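Informe de avance a la dirección de Nomska
Proyecto Jidville: planificación y adquisición de equipamiento
Periodo: hasta agosto
Responsable: Randi Wallin, coordinación técnica

1. Estado general

La fase de recogida de demostraciones manuales continúa conforme al plan aprobado. El gasto en equipamiento se mantiene dentro de la partida asignada, con la salvedad que se expone en el apartado 3.

2. Adquisiciones realizadas

Se han recibido 4 pinzas de mano, suministradas por Nikolaidis. El pedido incluía un juego de almohadillas de repuesto por unidad, ya inventariado. Queda pendiente la factura del segundo envío, que se tramitará con cargo al mismo ejercicio.

3. Desviaciones

El plazo de entrega de las almohadillas adicionales ha pasado a 13 semanas. El equipo propone adelantar el siguiente pedido y solicita autorización para trasladar a esta línea el remanente de mobiliario. La medida no altera el total concedido.

4. Trabajo en curso

Las sesiones se centran en la manipulación de objetos domésticos sobre mesa y en muebles con puerta. Se han registrado unas 400 demostraciones, de las cuales 200 han superado la revisión de calidad; las restantes están pendientes de examen. El puesto de Grernenthorpe dispone de mesa de madera clara, armario blanco con baldas y fondo de tela gris oscuro sujeto con pinzas negras. Entre los objetos empleados figuran libros apilados y calzado.
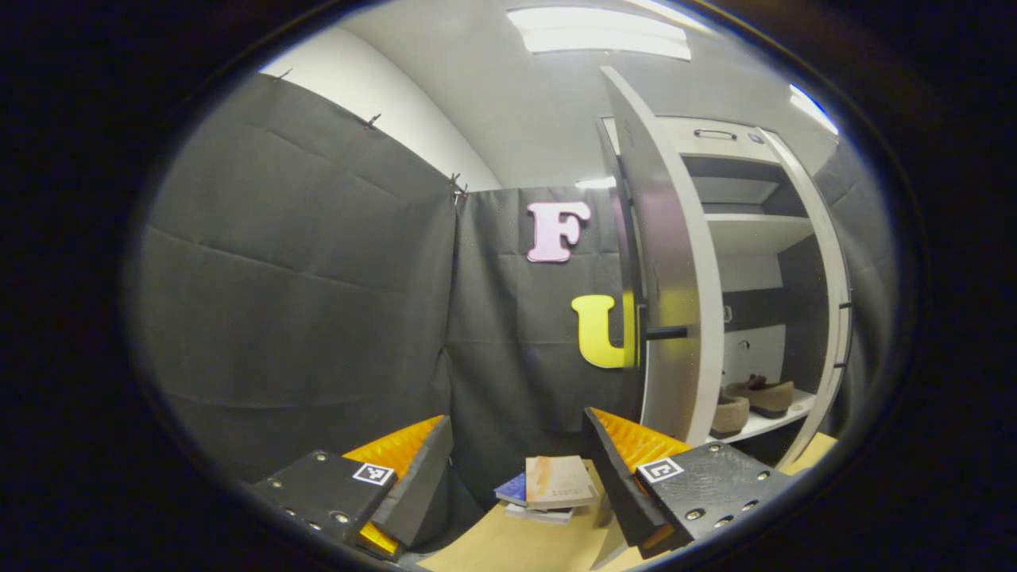

5. Previsión para el próximo periodo

Se prevé solicitar presupuesto para un segundo puesto de trabajo, con un mínimo de dos proveedores consultados. La compra de un brazo robótico queda supeditada al resultado de la revisión de calidad. La propuesta económica se remitirá a la dirección junto con el calendario de pagos actualizado.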